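The room in the simulation was green because Harpreet Beaudoin had painted it green. She wanted the same color as the old workshop on Boychuk Street. Every evening after supper she opened the laptop on the bench, beside the real arms that still had no motors, and let the other robot practice.

She called it Denari. Tonight it was run 1,033.
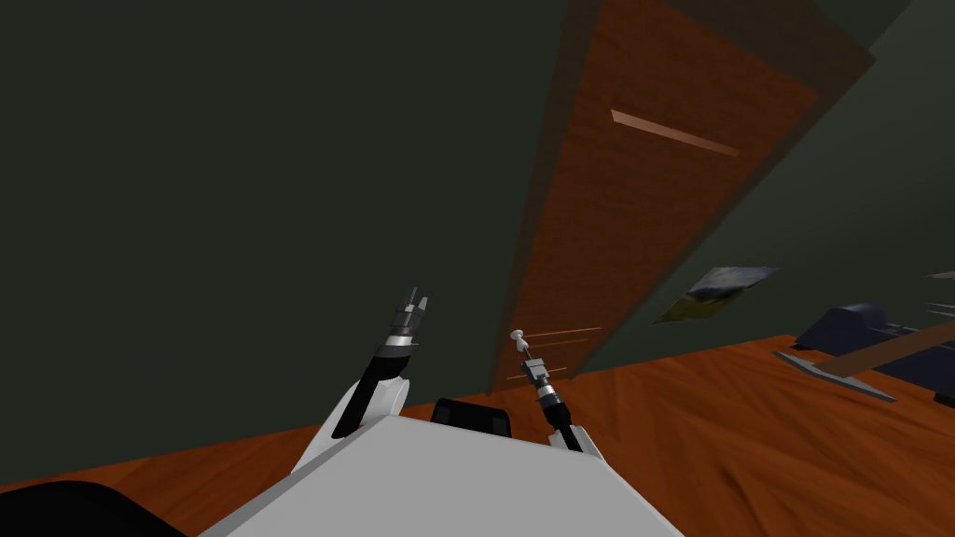 Audrey-Anne Lévesque asked from the stairs why she did not simply buy the motors and try. A robot that learns in a computer, she said, will be very surprised by a kitchen.

"The motors come in January," said Harpreet. "Until then it can be surprised for free."

She changed the grip force from 3 to 5 and started again.

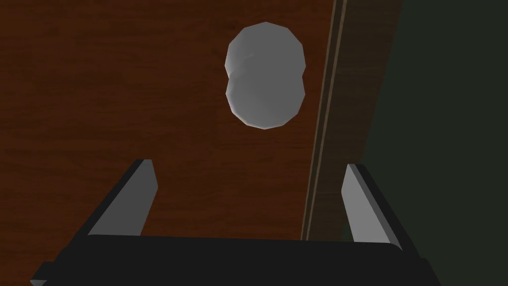 She had promised herself to stop at 1,000. But her father had built clocks at this bench, and he also did not stop when he promised. She drank her tea and wrote the new number in his notebook, under a list of springs.

Audrey-Anne came down and sat on the paint can.

"Does it know the door is there?"

"It has no reason to know. I never gave it a task with the door."

"Then why did you make one?"

Harpreet looked at the screen for a long time.

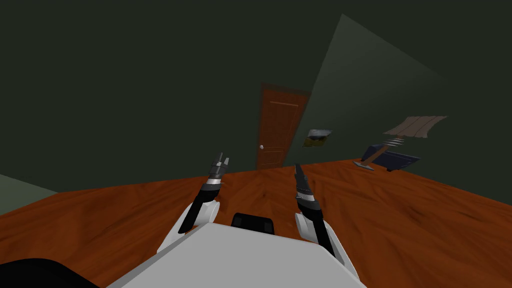

Denari at home, December 10, 2022

"My father's room had one," she said, and pressed the key for the next run.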